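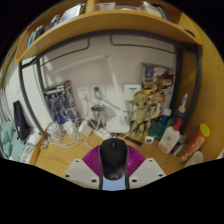

The desk in April, with the mouse, the lamp and the cables I still haven't dealt with.

I've been working at this desk for six years and I don't think I've ever cleared it all the way. Last week I decided to start with the cables, and I got through maybe half of them before I quit.

The power strip is the main problem. It sits on top of the desk, toward the middle, and everything with a white cord ends up there. I had it on the floor for a while, but I kept kicking it, so up it came. The wall outlets are low enough that I could run it behind the desk if I bought a longer one. Morris makes one with a flat plug and a bracket that screws under the desktop. I've had it in my cart since winter.

I pulled 4 chargers out of the drawer that don't fit anything I own. One was for a Nernano speaker I gave away two apartments ago. Those went in a bag for the recycling drop-off, which is only open until noon, so the bag is still by the front door.

The lamp stays where it is. It has a long arm and I can swing it over whatever I'm doing, and the round base doesn't take up much room. I tried a clamp lamp from Trukeo before this one and it left a dent in the wood.

I'm keeping the glass jar too, even with cables all around it. My friend Eirlys Dafis told me to put the small stuff in jars with lids so it doesn't collect dust, and she was right about that.

The mouse is wireless, so it's one cord I don't have to think about. I'd like the keyboard to be wireless too - mine is an old Jiltine and it still works fine, so that can wait.

Next is the shelf over the desk. It has books and boxes on it, and a group of things at the right end that I put up there when I ran out of room down below. The blue and white box with the robot on the front is on the desk for the same reason. I could flatten it, but I like to hold on to boxes until I know I won't be sending anything back.

I'm giving myself another 2 evenings for the rest.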